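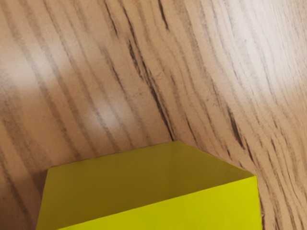

An open yellow box on a wooden tabletop.

Dirbridge library extends its seed swap

The seed swap at Dirbridge library will continue until the end of February, after over 12 families asked for more time. Visitors may bring seeds from their own garden and take home up to three packets.

"Many people come for beans and stay to talk," said Cường Châu, who started the swap with his neighbour Munther Hakim. Children under 14 should come with an adult. The library closes for lunch at 12.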